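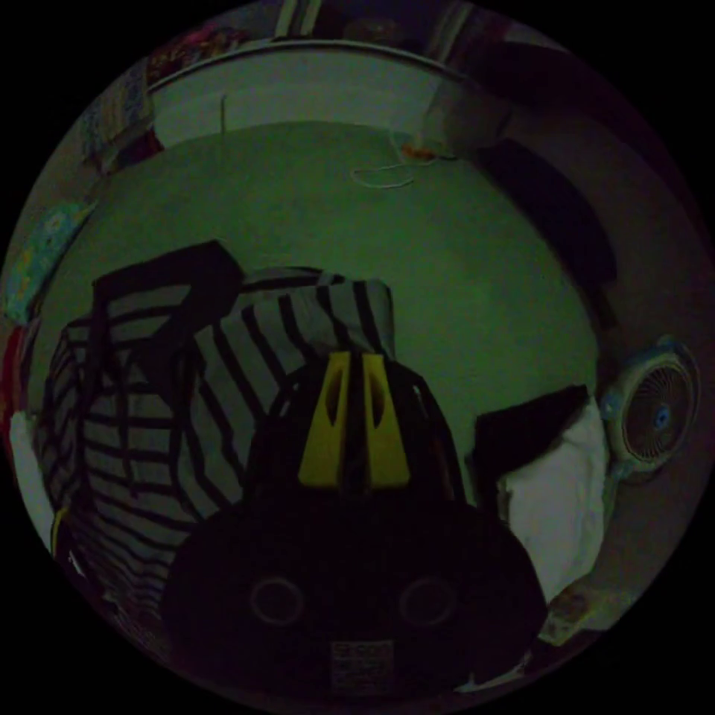 Elurora Guest House – Annual Fire and Safety Walkthrough
Inspected by: Ximena Trujillo
For the owner: Joaquín Núñez
Date: April 20, 2018

Overall score: 76 out of 100. Pass, with grumbling.

1. Front door and porch
Self-closing hinge: OK
Steps and handrail: FIX
Comment: The handrail wobbles. It wobbled in February too, and the note I left then is still taped to it. The tape is holding up better than the rail.

2. Hallways
Exit signs lit: OK
Path clear: FIX
Comment: One bicycle, one ironing board, one box marked "misc." Guests leaving in smoke should not have to find out what misc. is.

3. Smoke and carbon monoxide alarms
Tested: 27
Working: all but one
Comment: The dead one is outside the kitchen. Lærke Gunnlaugsson says it "kept going off during breakfast." Put the battery back and turn down the toaster.

4. Bedrooms
Window opens fully: OK
Evacuation map on door: FIX in room 6
Outlets and cords: FIX in rooms 2 and 6

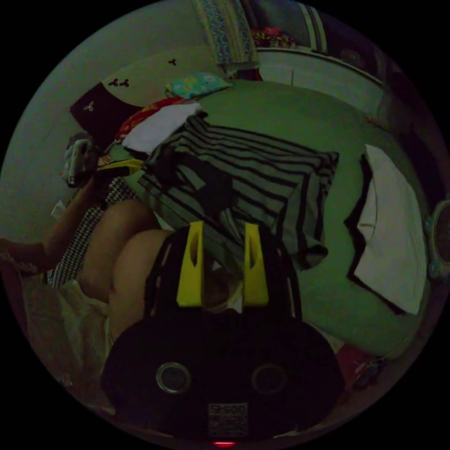
Escape maps go on the inside of the door at eye level, and the eye should belong to a person of ordinary height. Room 6 has its map inside the wardrobe. Extension cords are for lamps you are moving this afternoon, and the one in room 2 has clearly signed a lease. Walk from the bed to the door in the dark yourself and see what you hit. Anyone close beside the bed, as the person at the left is here, ought to have a clear way out from that side as well. Space heaters: none found, thank you.

5. Kitchen
Extinguisher charged: OK
Hood filter clean: FIX
Comment: Haziq Wattimena cleaned half of it. I could tell which half.

6. Boiler room
Clearance around boiler: OK
Storage: FIX
Comment: Paint cans again. The Stetsiuk quote for a metal cabinet was $687 and it's still cheaper than a new boiler room.

7. Paperwork
Extinguisher tags: OK
Staff drill log: FIX
Comment: Last entry reads "did it, fine." Please add a date and names.

Recheck of all FIX items in 30 days. Bring the handrail.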